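Guides > Stollero > Stepped Shelf Riser > Setting up on a counter or table

Set up the riser where it will stay. Once it is loaded, it should not be dragged.

1. Peel the film from both sides of each tier. Start at a corner and pull slowly.

2. Wipe the tiers with a damp, soft cloth. Do not use glass cleaner or anything with alcohol in it, as these cause fine cracks along the bends.

3. Press one foot pad under each corner. Two spare pads are in the bag with the screws.

4. Stand the riser on a level surface and push down on the front tier. If it rocks, add a spare pad under the high corner.

CAUTION: Do not lift the riser by the top tier.
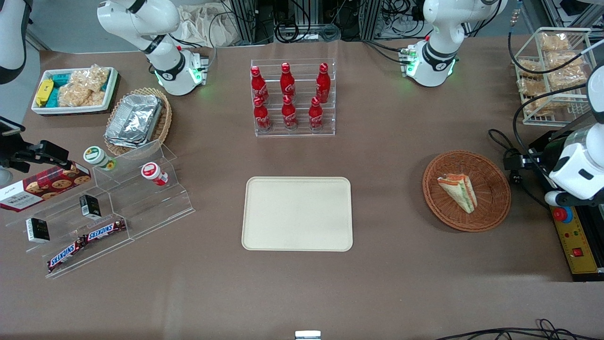 Page last changed: December

5. Load the lower tier first, then the upper. Put tall bottles at the back so the labels in front can be read. Small jars can go on either tier.

6. Keep trays and baskets on the table itself. The tiers are not made to carry them.

Note: The model 300 and model 323 use the same pads and screws, but the tiers do not swap. Check the number on the carton before you order a replacement from the Peltville warehouse.

Joining 2 risers

Use the Mitine clip, sold separately. Slide it over both side edges until it clicks. Kováčik clips from older sets are too narrow and will chip the edge.

To take the risers apart, unload both, then pull the clip straight up.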